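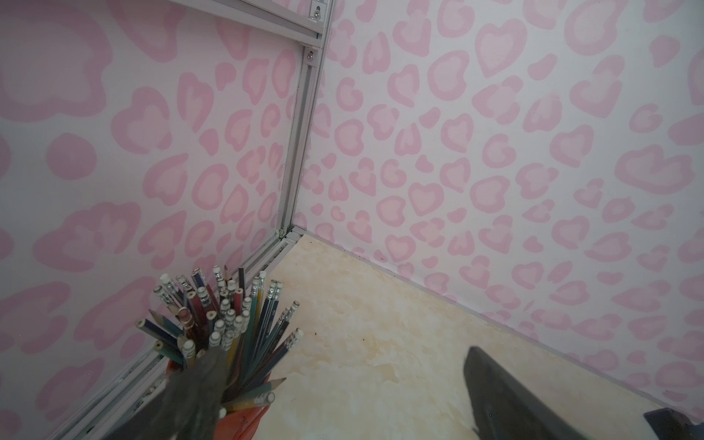 Urmila Negi 说,墙纸这东西千万别在店里看小样就下单,巴掌大的一块和整面墙完全是两码事,她家卧室那面墙就是教训,贴完第二天就想撕。她是在去的路上跟我讲的,讲得咬牙切齿,我在副驾驶上笑了一路。

2018-09-16 文/Aba Frimpong
阅读时间:6分钟

我们去的是 Driltlow,一家做墙纸的老厂,一年就开放一天。我六月份就在他们的邮件里看到消息了,当时顺手报了名,然后忘得干干净净,直到上周收到提醒才想起来(差点就答应别人去搬家了!)。厂子在河边,红砖的,停车场小得可怜,我们绕了两圈,最后停在一家卖渔具的店门口,走过去还得过一座桥。

进门先领一个贴纸,写名字,贴胸口。给我们带路的是 Ragnvald Engebretsen,嗓门很大,走路飞快,在机器声里讲话居然每个字都听得见。

印刷车间

先去的印刷车间。我原来以为墙纸都是电脑喷出来的,结果他们还留着一台老的滚筒机,每种颜色一个滚筒,纸从头走到尾,颜色一层一层往上叠。Ragnvald 说难的是对版,就是让后一种颜色正好落在前一种颜色该在的位置上,差一点点,花瓣就会跑到叶子外面去。他翻出一卷印坏的给我们看,玫瑰全都重影,像没戴眼镜看出去的样子。我倒觉得挺好看的,问能不能买,他说不卖,员工拿回去包抽屉。

车间里味道不算重,他们用的是水性颜料,调色的那位师傅袖子上什么颜色都有。调色靠的还是一本手写的配方本,本子边角都卷起来了,字小得像蚂蚁。我问有没有存进电脑,师傅说存了,但是没人打开过。

纸印完要进烘道,再卷起来,裁成一卷一卷的。裁剩下的边条堆在筐里,小朋友们可以随便拿,我也拿了一把,回来夹书用。

资料室

整个下午我最喜欢的是资料室!3000 张旧样纸,装在扁扁的抽屉里,戴上手套可以自己翻。有的纸已经脆了,得两个人抬着边才敢动。Urmila 一头扎进了带鸟的那几个抽屉,叫都叫不出来。

我看中的是一款叫 Shirazi 的,深蓝底子,石榴和细藤,编号 806。管资料的 Solveig Midtbø 告诉我这款停产很多年了,前阵子有人想复刻,可是原来的滚筒少了一个,只能照着旧纸重新刻。她还教我看一张纸的“接花”,也就是图案上下左右怎么接起来:平接的最省纸,错接的好看但费料,大花型一错起来,一卷纸能浪费掉好长一截。我家客厅当年为什么多买了那么多卷,我总算明白了。

动物纹也单独占了一个抽屉。豹纹、斑马纹,还有一种我猜是乌龟壳。豹纹那几张摆在一起看特别有意思,斑点大的看着松快,斑点小而密的,稍微站远一点就糊成一片底色了。粉色的豹纹我以前是绝对不碰的,觉得太闹,可是淡淡的粉,深一点的斑,围成一个小角落,前面摆个浅绿色的荷叶边玻璃盘,放上假的香蕉和桃子,居然挺甜的。Urmila 说我老了,口味开始变了。随她说去吧。

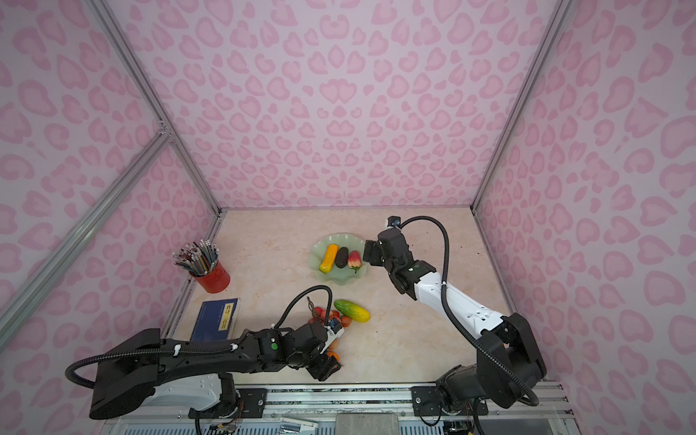 贴墙纸体验课

这个要另外排队。每人发一块板、一段纸、一把刷子,二十来分钟,学怎么贴一个内角。教课的 Eskil Eide 脾气好得惊人,我把纸贴歪了三次,他三次都说“没事,揭起来再来”。

学到的东西记一下,免得自己忘了:

胶要刷在墙上还是纸上,得先看是哪种底纸。无纺布的刷墙,普通纸的刷纸,刷完还要对折放几分钟让它“醒”一下。我们用的是他们自家的 Simel 胶粉,兑水之后滑溜溜的,像稀藕粉。

内角不要一整幅硬拐过去。先量好到墙角的宽度,多留一点点拐过去,裁开,剩下的那条从另一面墙重新吊垂线贴。老房子的墙角没有一个是直的,整幅拐过去,下半截一定起皱。

刷子从中间往两边赶,别从上往下。刀片要勤换,Eskil 说他贴一间屋子能用掉一整盒。我以前一把刀用到底,难怪边上全是毛的……

Urmila 那块板贴得比我平整得多,她得意坏了,非要抱着回家。车后座放不下,最后斜着卡在两个座位中间,我一路用手扶着。

吃的和买的

院子里有咖啡和肉桂卷,肉桂卷去晚了就没有了,我们去晚了。剩下一种叫 Velen 的硬饼干,名字听着像药,味道像放了茴香的砖头,泡咖啡里还行。

小卖部卖零头卷,便宜,但花色全凭运气,凑不齐一面墙的量。我买了一卷灰绿色的竹叶纹,打算贴在书柜的背板上,12 块钱,拿在手里沉甸甸的。正价的就不便宜了,手工印的那几款一卷要 200,我摸了摸又放回去了。Urmila 倒是很冷静,这回她没下单,只借了两张大样回去,准备先在墙上钉一个礼拜,早上看看,晚上开灯再看看。

几句实用的:想看滚筒机开动就上午去,下午会停下来清洗。资料室每次放进去的人不多,先去那里登记,再去逛别的。穿平底鞋,车间的地有些地方滑。推婴儿车的话,去资料室要走后面的货梯,得找工作人员开门。

书柜背板我准备下周末动手,胶粉已经买好了,刀片还没有。

联系我们 | 转载请注明作者 | © 2018 版权所有 | 返回顶部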